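Delivery robots could be rolling down Prernau sidewalks by July
8 Mar 2023

If you've walked past the old bus depot in Bevan lately, you may have seen the squat little carts parked along the fence. They belong to Ukico, and the company wants to put them on the sidewalks of Prernau this summer, bringing people their groceries and takeout. Last night the city council took a big step toward letting that happen.

I sat through the whole meeting (over 4 hours, and the coffee machine in the lobby was out of order), and the short version is that the council passed the first reading of an ordinance covering what it calls personal delivery devices. The vote was closer than I expected. A second reading comes later this spring, and if it passes again the rules kick in at the start of July.

So what's in it? The carts would have to stay at or under 4 miles an hour on sidewalks, which is a brisk walk for me and a slow one for my dog. They'd have to yield to anybody on foot, in a wheelchair or pushing a stroller. Each one needs a light on the front and back, a number you can read from a few feet away, and a phone line that gets answered by a real person. Ukico could run no more than 10 of them at a time during a trial lasting 90 days, and after that the council would have to vote again before anything got bigger.

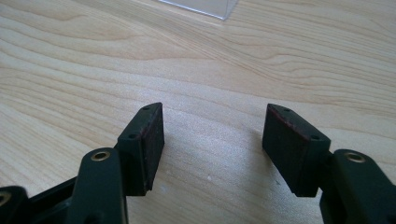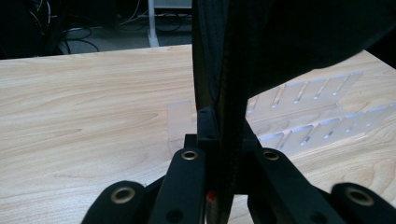
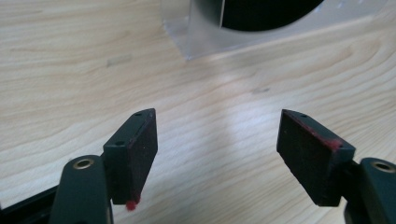
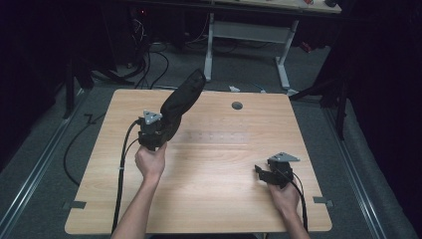

Hand-held grippers at a light wooden table, last photo.

The public comment part is where it got lively! Plenty of people like the idea. One woman who doesn't drive said her nearest grocery store is two bus rides away and she'd sign up tomorrow. A man who runs a sandwich shop near the river said the delivery apps take such a bite out of each order that he's ready to try just about anything.

Others weren't sold. Several speakers wanted to know what happens when a cart and a wheelchair meet on one of the narrow stretches along the hill streets, where the sidewalk barely fits one of them. The draft says the cart has to pull over or back up, but it doesn't say what to do when there's nowhere to pull over. A council member asked for that section to be rewritten before the second reading, and the city attorney agreed to take another crack at it.

Winter came up too. You may remember that Stuluvik tried something similar and parked its carts after the first heavy snow. Ukico told the council its carts can handle 2 inches of snow but would stay home in anything deeper. I'd like to see that in January, on my block, before the plow comes.

There was also a long back-and-forth about cameras. The carts use them to find their way, and the ordinance would make the company erase street footage unless there's been an accident or a police request. One council member wanted a firm deadline for erasing it and didn't get one - expect that to come back as an amendment.

The trial area would cover downtown Prernau and the part of Bevan east of the tracks. Schools and the hospital entrance are off limits, and so is the farmers market while it's open. The full draft is on the city website under pending ordinances, and the clerk's office is taking written comments until the second reading is scheduled.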